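Category: Open data > Housing > Noise and neighbours
Print this page | E-mail this page
Posted in June by the maintainers

# Alora footstep noise survey

README for the Alora release. Read the bit on missing values before you do anything, please.

## What it is

Answers from people living in flats, on what they hear through the ceiling and what they'd put up with. Two towns, Eskola and Eltberg. 3,260 rows, one per answer sheet, from 511 households. Some households filled in one sheet and stopped, some kept going all winter.

Not a sound level dataset. No decibels anywhere. If you want meter readings this is the wrong place.

## Files

- `sheets.csv` — the main table
- `homes.csv` — one row per household, join on `home_id`
- `floors.csv` — floor covering upstairs, where known
- `codes.txt` — what the numbers mean
- `old/` — the first export, kept for people who already cited it. Don't use for new work

All UTF-8, comma separated, decimal point. Free text columns are quoted and yes there are line breaks inside some of them. Excel makes a mess of it, use a proper CSV reader.

## Columns in sheets.csv

- `home_id` — random, no link to an address
- `slot` — morning, day, evening, night. Night starts at 10pm in Eltberg and 11pm in Eskola, to match the house rules people actually have. Sorry, know its awkward
- `heard` — footsteps, chairs, dropped things, children, washing machine, other
- `bother` — 0 to 10
- `shoes` — does the person answering wear shoes indoors at home: never, slippers, sometimes, always
- `said_something` — yes/no, spoke to the neighbour
- `note` — free text, names taken out

## Missing values

Blank means the question was skipped. `-9` means the sheet was the short version and never had the question. These are diffrent. Don't average over -9, people have done it.

`floors.csv` is patchy. Most people don't know what is on the floor above them, they guess. Guesses are marked `g`, checked answers `c`. For wood there's a split between planks and everything else, `wood_plank` and `wood_other`. Underlay is a separate column and mostly blank.

## How it was collected

Paper sheets through letterboxes, plus a web form later on. Paper was typed up twice and compared, mismatches went back to the scan. Web form answers have `src = w`. The web people are younger and more annoyed, so weight or split, don't just pool.

Households could ask to be removed. 32 did, before the first export. Their rows are gone from everything including `old/`.

## Codes for floor and footwear

`wood_plank` plus `shoes = always` is the pairing most people write to us about. Small group, handle with care — Eskola hardly has any.
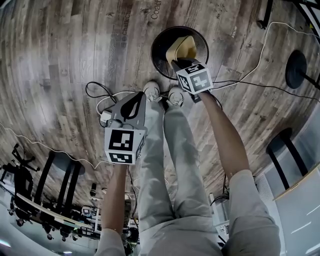
*Wooden plank floor, trainers on. Floor code wood_plank.*

Trainers, boots and heels all go under shoes. We did ask about soft and hard soles on the first paper sheet but the answers were useless and the column got dropped.

## Known problems

- `slot` is wrong for some web rows when the clocks changed. Fix is in Miren, our cleaning script, run it with `--slots`
- Duplicate sheets, same home same evening, two different people. Left in on purpose
- `bother` was 0 to 5 on the oldest sheets, doubled here. Hence all the even numbers
- Groups smaller than 30 households: please don't publish town breakdowns

## Licence and citing

CC BY 4.0. Cite as "Alora footstep noise survey" with the version number from `VERSION`. Corrections through the issue tracker, one problem per issue, say which file and which row.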